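The Flowers That Stay

Artificial flowers used to be something a hotel put in the lobby and forgot. They gathered dust on the reception desk, faded toward blue near the windows, and got thrown out when the carpet was replaced. Over the past few years they have moved into private homes, restaurants and wedding halls, and the people buying them are often the same people who buy fresh flowers.

Andri Moser has watched the change from behind a counter. He ran a fresh flower shop for 13 years before he began stocking artificial stems, first on one shelf at the back and then along a full wall. The shop, Kovance, now sells both. In winter the artificial side brings in more money. In May it does not come close.

"People used to ask me to put them in a bag with no name on it," Moser says. "Now they ask which tulip looks best next to the real eucalyptus."

The tulip is his best seller by a wide margin. A fresh one lasts six or seven days in a vase if the water is changed, and it keeps growing after it is cut, so an arrangement made in the morning leans a different way by evening. Some customers love that. Others want a tulip in September, when the fresh ones are hard to find and cost more than they should.
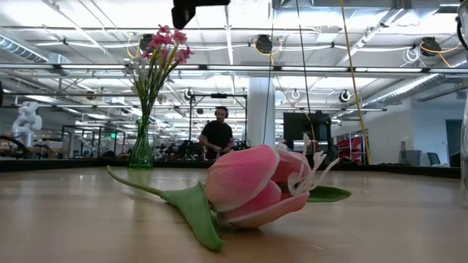
What makes a good one

Most artificial flowers are made from one of three materials. Polyester fabric, still sold as "silk" by nearly everyone, is the cheapest and the lightest. Latex and similar coatings give petals a cool, slightly damp feel and suit thick-petaled flowers such as tulips, calla lilies and orchids. Foam is used for roses, mostly for weddings, because it holds its shape when it is packed tight.

Moser tells customers to look at the back of the flower first. Cheap stems are finished only on the side that faces the shelf. The underside of the bloom may show a plastic collar, a line of glue, or a petal with no color on it at all. The stem is the next thing to check. A wire core lets it be bent and rebent, while a solid plastic stem will spring back to the angle it came out of the box with.

Color is where most of the money goes. Real petals are rarely one shade. A flower that has been dyed in a single bath looks flat from across the room, even when the shape is right. Better makers add a second color by hand at the base or along the rim, and the price goes up accordingly. Callell, a supplier Moser has used since the first shelf, does this on most of its spring line. Skastia, which sells to event planners in bulk, does it only on the larger blooms.

He buys from both. For a table where guests will sit for three hours with the flowers at eye level, he uses the first. For an arch over a doorway, he uses the second and spends the difference on ribbon.

Arranging them

The most common mistake is leaving the stems as they come. They are shipped flat, with the leaves pressed against the stalk, and they need to be opened out by hand. Moser spends more time on this than on placing the flowers. He bends each stem slightly, turns a few heads outward, and pulls at least one leaf down over the lip of the vase.

The second mistake is the vase. Clear glass shows everything, and a bundle of cut wire ends at the bottom gives the game away. Some people fill the vase with water anyway, which works with coated stems but will rust any exposed wire within a month. Tinted glass is easier. So is a narrow neck, which holds a small bunch upright without floral foam or tape.

Length matters as well. Stems should be cut with wire cutters, never with flower scissors, which will be ruined after a few snips. The usual rule for fresh flowers, that the arrangement should stand one and a half times the height of the vase, applies here too. Tulips can go a little higher if they are allowed to arch.
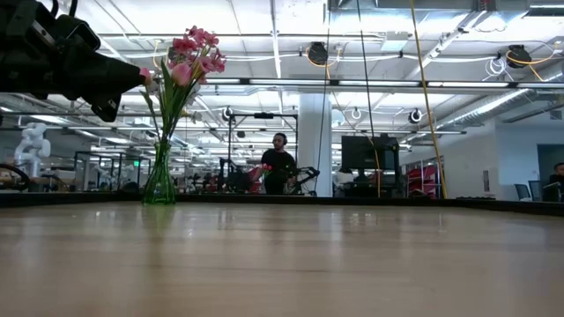

Sisay disagrees with much of this. Fresh flowers are supposed to die, she wrote to us after a shorter piece on the subject ran last spring, and a vase that looks the same in March and in November is a vase that people stop seeing. She keeps a jar on her kitchen table and puts in whatever is growing by the back steps. In January that is a few bare twigs, and she says she would take the twigs over any tulip that came in a carton.

Moser has heard the argument many times and does not really dispute it. His own answer is rotation. He tells buyers to own two or three small arrangements and keep only one out, with the rest stored in a box away from sunlight. Changing them with the season also gives the owner a reason to clean them.

Cleaning is simple but has to be done. A soft makeup brush takes dust off fabric petals. Coated flowers can be wiped with a damp cloth and a drop of dish soap, then left to dry standing up. A hair dryer on the cool setting reaches into daisies and other flowers with many narrow petals. Spray cleaners are sold for the purpose, but Moser does not carry them, having seen one lift the pink off a whole bunch of peonies.

Then there is the question of waste. Very little of this material can be recycled at home. A stem usually combines wire, plastic and fabric, and taking them apart is more work than any sorting plant will do. The best case for an artificial flower is that it is kept for years and then passed on to someone else.

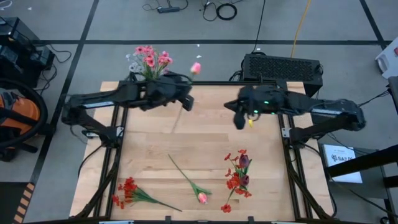

CALLELL, September. The supplier's fall showroom takes its name from the town where the company began, and buyers come here to order for the following spring. Moser arrives when the doors open and goes straight to the back, where the loose stems are.

There are 725 items in the new catalog. He has marked the ones he wants to handle, most of them small filler flowers. Large blooms sell themselves, he says, but an arrangement made only of large blooms looks like a shop display. He wants something white and small to go between them, and a darker green than he was able to get last year.

He bends one stem, waits, and bends it back. He scratches at the base of a petal with his thumbnail to see whether the color comes off. Two of the stems he had marked go back in the bin. A ranunculus he had not marked goes onto the list, in pale yellow and in a pink that the sales sheet calls "shell."

By noon he has filled in most of the order form. The tulips were the first line on it, in the same four colors as last year, and he did not stop to look at those.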